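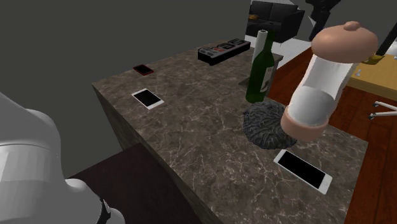

Hemthorpe Kitchen Recipe Cards

Transcribed recipe cards from the parish and school cookbooks of Hemthorpe, with units converted and ingredients tagged

Version 4, released Oct 5, 2018

What this is

A set of 448 recipes typed up from handwritten and mimeographed cards. The cards came out of 6 boxes left to the Hemthorpe reading room when the Tapsell bakery closed. Most are home recipes. A smaller number are scaled for the bakery or for church suppers, and those are marked, because a batch of scones that calls for a sack of flour will throw off any average you try to take.

The set was put together for people who want to study how home recipes were written down: what was measured, what was left out, how oven heat was given before everyone had a dial. It can also be used to cook from, with care. See Known problems.

Files

cards.csv - one row per recipe
ingredients.csv - one row per ingredient line, joined to cards.csv on card_id
steps.csv - one row per step, in card order
units.csv - the conversion table we used
notes.txt - margin notes that did not fit anywhere else
CHANGES.txt - what changed between versions

All files are UTF-8 with a header row. Fields with commas are quoted. Line endings are Unix style as of version 4; earlier versions were mixed, which broke the import for anyone on an older spreadsheet program.

Columns in cards.csv

card_id: box number, a hyphen, then the card's position in the box when it was opened. Numbers are not reused if a card is dropped.
title: as written, including spelling. "Ollport Pudding" and "Olport Puding" are separate cards and stay that way.
title_norm: cleaned title, lower case, for grouping.
hand: a letter code for the handwriting, or "typed". Blank if we could not agree.
source: home, bakery, supper or unknown.
oven: the heat as written, for example "quick", "slow", "hot as for bread".
oven_f: our reading of that in degrees Fahrenheit. Blank far more often than not.
yield: as written. Often blank.
stained: yes or no. Teresa Veloso asked for this one. A stained card was probably a used card, though that is only a guess and we make no claim for it.

Columns in ingredients.csv

card_id
line_no: order on the card
raw_text: the full line as written
qty, unit: split out by hand
grams: converted weight, where the unit allows it
item: normalized ingredient name
optional: yes if the card says so in any form ("if liked", "if you have it")

How the cards were typed

Each card was typed twice by different people, then the two versions were compared by script and the differences settled by a third reader. Julián Benítez and Kiri Henare did most of the first typing. Rawiri Faulkner wrote the compare script and settled the differences for boxes 1 through 3. Manaia Tautahi did the rest and also built the list of normalized item names.

Spelling was kept in raw_text and title. We did not fix it, even where the fix is obvious. Crossed-out words are kept inside square brackets with an x in front, like [x butter] lard. Words we could not read are [?]. A word we could read but were unsure of has a question mark right after it.

Ditto marks were filled in. This is the one place where raw_text is not strictly what is on the card.
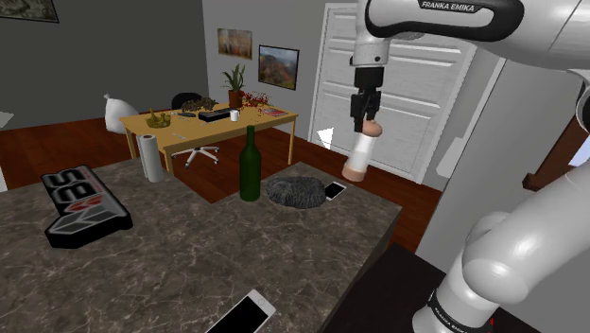 Units

Cups are treated as US cups unless the card names something else. This is wrong for some of the older cards, which almost certainly mean a teacup, but there is no way to tell which from the card alone. If you need to be strict, drop every row where unit is "cup" and hand is B or F. Those two writers give the same cake in cups and in ounces on different cards, and the numbers do not match a standard cup.

"Butter the size of an egg" is stored with unit "egg-size" and converted at a fixed weight listed in units.csv. The same goes for walnut-size. Pinches, dashes and handfuls are not converted. Grams is blank for those.

Spoons are level unless the card says heaped or rounded. We know that is generous to the cards.

Known problems

68 cards have no steps at all, only an ingredient list. They are kept in cards.csv and have no rows in steps.csv, so an inner join will lose them without warning.

Box 5 got damp at some point and the bottom lines of many cards are gone. Missing lines are not marked one by one, since we could not tell how many there had been. Treat every count from box 5 as a minimum.

Some of the canning recipes are not safe by current standards. The low-acid vegetables in particular should not be made as written. The canning rows have the tag "preserve" in title_norm so you can pull them out. Please do not republish them as recipes without a warning attached.

The same recipe shows up more than once under different titles. We did not merge these. Rawiri started a duplicates file and it is in CHANGES.txt as planned, but it is not part of this release.

Names of private people have been removed from titles and notes unless the person or their family agreed. "Mrs. T's Sponge" was a full name on the card. The removed names are not held anywhere in this repository, so please don't write and ask for them.

What changed in version 4

- Line endings fixed
- oven_f rechecked for all bakery cards; 4 were off because "No. 6" had been read as a page number
- "soda" split into baking soda and washing soda. Two cleaning recipes were filed with the cakes
- units.csv now has a source column
- The column called notes in cards.csv is gone; its contents moved to notes.txt

If you used the April release, rerun anything that touches leavening. The soda change affects more rows than you would expect.

Scans

Scans of the cards are not in this repository. They take up too much room, and permission covers the text only. The cards themselves can be seen at the reading room by arrangement. The scanning was done on a Tronik flatbed with the lid off, and the color is not reliable enough to judge ink by in any case.

License and credit

The typed text and tables may be used and shared with credit. Please name the set as "Hemthorpe Kitchen Recipe Cards" and give the version number, because card counts have moved between versions.

Corrections

Open an issue with the card_id and the line number. If you are suggesting a reading for a [?], say what you are basing it on. A family copy of the same recipe is useful, and we'd like to hear about it even if it disagrees with the card. Corrections to boxes 1 through 3 go to Rawiri, boxes 4 through 6 to Manaia. Questions about item names also go to Manaia.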